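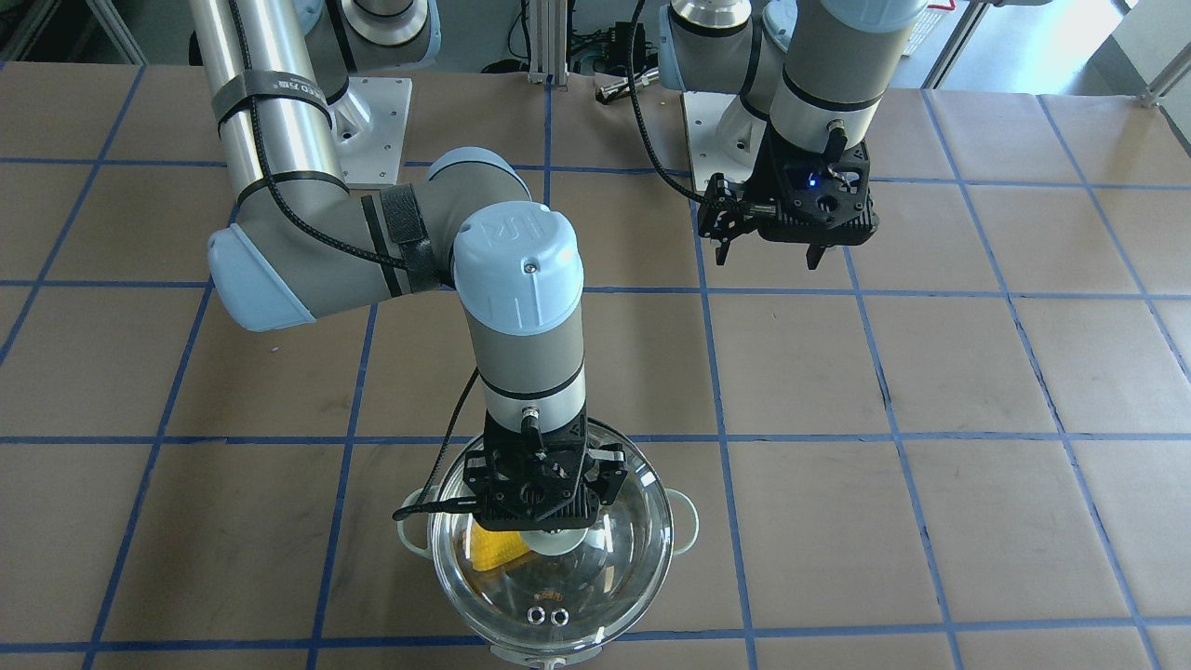 Utilizamos cookies propias y de terceros para mejorar tu experiencia. Aceptar | Configurar

NOTA DE PRENSA

Mornier abre en enero su taller de encuadernación en Borkisham

Soy Ngan-ling Kong y llevo media vida cosiendo libros, así que me vais a perdonar si esta nota me sale un poco larga (y un poco emocionada, también). En enero abrimos por fin el taller de Mornier en Borkisham, en el local de la antigua mercería de la calle Clistden, y quería contarlo yo misma en vez de encargárselo a una agencia.

¿Qué vamos a hacer allí? Pues lo de siempre, pero con más sitio: restaurar libros de familia, recetarios que se caen a pedazos, misales de la abuela, tesis que alguien quiere ver por fin en tela... Y cursos, claro, que me los pedís cada vez que monto el puesto en el mercado. Empezamos con dos: uno de costura copta, de tres tardes, y otro de papel al engrudo, que es el más sucio y el que más me divierte. La matrícula cuesta 70 euros e incluye hilo, agujas y papel. La plegadera os la traéis de casa si tenéis, y si no, os dejo una mía.

También estrenamos la colección Peng, unos cuadernos de lomo visto cosidos a mano. La primera tirada es de 1000 ejemplares, y os confieso que cuando firmé el pedido de papel me temblaba la mano. Vienen en crema, verde botella y un rojo teja que me ha costado meses conseguir, ¡pero qué rojo! Los cuadernos se venderán en el taller y en las librerías del barrio que ya trabajan con nosotros.

La tarde de la inauguración abriremos a las cinco. Habrá chocolate caliente, una demostración de cosido y una mesa para que traigáis ese libro roto que tenéis en el cajón y os diga, sin compromiso, si tiene arreglo. Los periodistas que queráis venir antes, con calma y sin gente, escribidme y os enseño el taller a las tres. Respondo yo, normalmente de noche.

Compartir | 3 comentarios

Contacto de prensa: Ngan-ling Kong, Mornier
© Mornier. Todos los derechos reservados. Volver arriba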